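Pendo Mrema puts the kettle on before I've got my coat off. It's four in the afternoon in December, already dark over Povton, and she has been up since before five because the sourdough orders go out early in the run-up to Christmas. "I'm fine," she says, "I had a nap on the flour sacks." I think she's joking. I didn't like to ask.

If you live anywhere near here you've probably eaten her bread without knowing it. The café by the station has it, so does the farm shop on the Golosden road, and for the past year she's been selling it by subscription too: one loaf a week, 52 loaves a year, and you don't get to choose which. I signed up in spring and I've had rye, I've had potato bread, I've had a thing with caraway that my other half refused to share a room with (I loved it!).

So why no choice? "Because people choose white," she says, and laughs for quite a long time. "I'd choose white! If I'm tired and hungry I want white toast. But if it's just there on the doorstep you'll give it a go, and then I get a message at ten at night saying what was THAT, can I have it again."

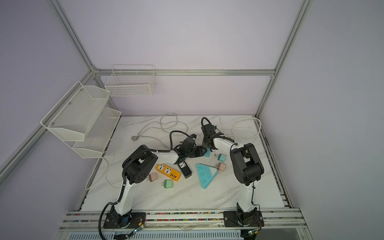

She didn't train as a baker. She did 3 years in a lettings office, hated most of it, and started baking in the evenings with a book from the library that had somebody else's gravy on the pages. Her first loaves were, in her words, "doorstops, proper doorstops, my brother used one as a doorstop". The starter she uses now came from Zhuoran Meng, who used to run the evening bread class in Golosden and still comes over to tell her the oven is too hot.

I rang Zhuoran later to check this and got twenty minutes on steam. "Pendo bakes dark," he told me. "Too dark, I say. She says that's the flavour. We have been having this conversation for years and neither of us is going to give in." He did admit he has a subscription. He pays full price for it as well, which he wanted me to put in.

Back to the tea. I asked about money, because I'm nosy and because everyone who bakes at home has wondered about it at least once. She was very open. Flour went up, then butter went up, then the electric went up and stayed up. She has 40 subscribers and would like a few more, though not many more, as there's a limit to what 2 ovens and one pair of arms can do. "I could get someone in," she says, "but then I'm a manager, and I've met managers."

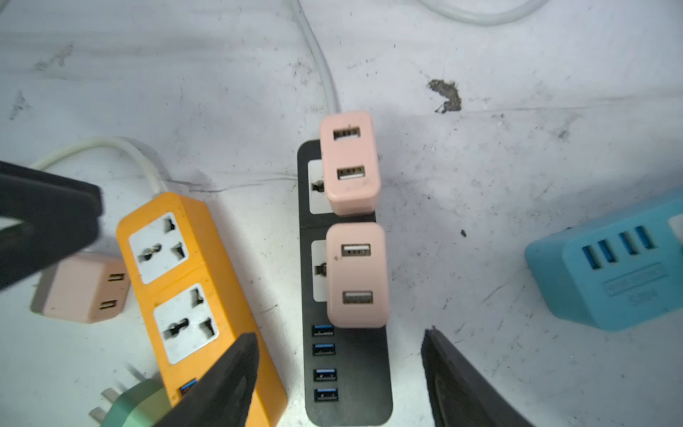 Chargers plugged in and a few USB ports still going spare.

We got on to mistakes, which is my favourite bit of any interview. She once left the salt out of an entire Saturday's worth (she'd been on the phone to her mum) and only found out when she had a slice herself at lunch. By then it had all gone. "Two people complained. One person said it was the best yet. I still don't know what to do with that."

And for anyone starting out? She thinks about it while she cuts me a bit of the rye. Buy scales, she says, and stop fiddling with the recipe until you've made it enough times to be bored. Don't bother with the fancy baskets, a bowl and a tea towel will do you for ages. Write down how warm the kitchen was. "I never did, and I'd have a great loaf in July and a brick in November and take it all very personally."

She's closed for a week after Christmas and plans to eat nothing but rice. Subscriptions open again in January, and the caraway one is coming back, so consider yourselves warned.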